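Categories: Workplace Automation > Cells and Simulation > Staffing and Roles

Operators moved to simulation review after cell automation. What should the job cover?

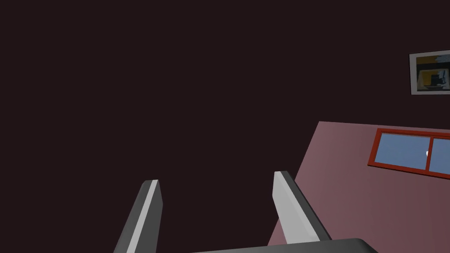 Simulated view: gripper open, nothing between the fingers, window and framed picture at right.

We run 48 packing stations at the Lumbao site. The Vistton cell takes over the first group in February, and the packers from that group are being retrained to review simulated runs before a program is released. They know the product well but have never worked at a screen. Management wants a quota of 149 clips per shift. Is that workable, and what should they be asked to judge?
Posted by clellura_line2

Drop the quota. We started with one at Primine and people passed clips they had not watched to the end. Have them record three things: finger opening before approach, contact point, and release. Leave path timing to the programmer. Former packers caught bad contact points faster than our engineers did. Also settle the pay grade before the move. We did it afterward and lost two good reviewers.
Posted by torque_spec
71 people found this helpful

Depends on clip length. Ours are short and about 159 is a normal shift, with a break from the screen every hour. Eyes get tired.
Posted by mrk_nightshift

Agree on pay grade. Also keep them on the floor one day a week, Monday in our case. Reviewers who never see the real cell start approving grips that crush the carton flaps.
Posted by dunnage

Related
Who signs off a program change on second shift?
Retraining hours: paid at old rate or new?
Gripper finger wear and inspection intervals
Shares: 4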